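Bread Room Opens to Residents at Flevley House

The Flevley Centre for Community Learning was pleased to open its Bread Room to residents and enrolled members this September, following 140 days of refurbishment to the former servery on the ground floor. The room will be used for classes in shaping, glazing and presentation, and for the weekly preparation of bread for the Centre's shared lunch.

The opening program was led by Grażyna Zieliński, who has taught baking at the Centre's Wundton campus and who joined the Flevley staff earlier this year. Ms Zieliński introduced participants to two traditional forms, the braided loaf and the knotted roll, and spoke about the place of each on the family table. She noted that a braid is best judged by its ends, as a strand that has been pulled too tightly will show itself at the taper well before it shows along the middle. Knotted rolls, she advised, should be given a generous coat of glaze over the top and left alone once they are on the tray.
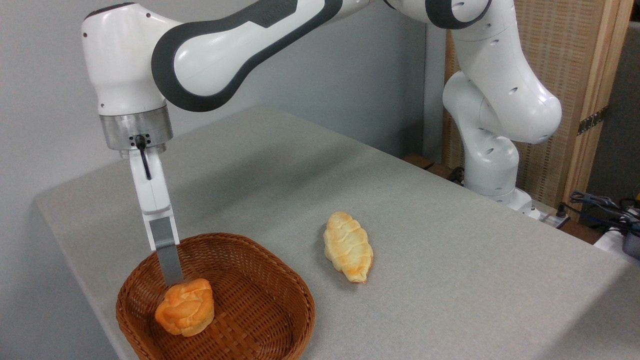
A braided loaf and a glazed, knotted roll in its wicker basket.

The second part of the program dealt with setting out bread for serving. Participants were asked to consider the size of the basket before the bread was shaped, and to keep rolls and long loaves apart so that neither is crushed. Shallow woven baskets are preferred for rolls at the Centre. Long loaves are to be placed directly on the table or on a board, and sliced only when guests have been seated. Members who bring baskets from home are asked to label them underneath and to collect them at the end of the session.

The Centre gratefully acknowledges the support of Brindico, which supplied the new shelving, and of the Wróbel family, whose gift of $513 has been applied to the purchase of flour bins and proofing cloths. A list of further items needed for the room is available at the front desk.

Places remain in the next intake. Each class is limited in size, and current members will be given priority until September 27, 2020, after which enrolment will be open to the general public. Participants should bring an apron and a clean tea towel. Enquiries regarding fees, dietary requirements or access to the ground floor may be directed to the program office during regular hours.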